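Do you need the forty dollar glue?

Every April my school's supply list for the next year shows up, and every April something on it has gotten fancier. This time it's glue sticks. The list doesn't say "glue sticks" anymore, it says "premium repositionable adhesive," and the store in Henham has a whole rack of a brand called Catilus that fits those words suspiciously well. A classroom pack of 50 is $40. The plain ones on the shelf below are a good deal less.

I bought both, since I'm stubborn. My daughter and I glued construction paper, tissue paper, felt and some pasta onto cardboard and left it all on the dining table overnight. By morning the pasta had come off both boards. The felt had come off both boards. The paper stuck fine either way. So what is the extra money for?

According to the package, you can lift your paper and move it. I tried. You get maybe a few seconds before it grabs, and then it tears the tissue like any other glue stick would. Marilou Lagman, who teaches second grade and has watched a lot of glue get wasted, told me her kids have never once repositioned anything. They eat it or they lose the cap.

The caps are my real complaint. Catilus caps don't click. They sort of rest there. I left 4 sticks in a pencil box for a week and 2 of them had shrunk down into the tube with a crust on top. The cheap ones were fine.

Sorcha Guthrie wrote to say I'm being unfair and that the purple kind, which dries clear, is worth paying for because little kids can see where they've been. OK, I'll give her that. But the cheap brand comes in purple too, Sorcha. 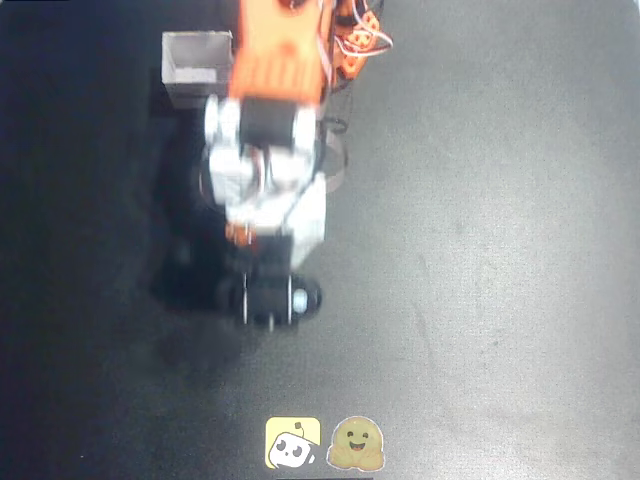

Orange arm, dark gray mat.

Next I want to look at the Bolger markers, the ones that claim to be washable from "most fabrics." I'd like to know which fabrics. I have an old pillowcase, a wool sock and a pair of jeans ready to go, and if anyone has a Bolger stain that did come out, send me what you washed it with. Comments are open until I get tired of the spam.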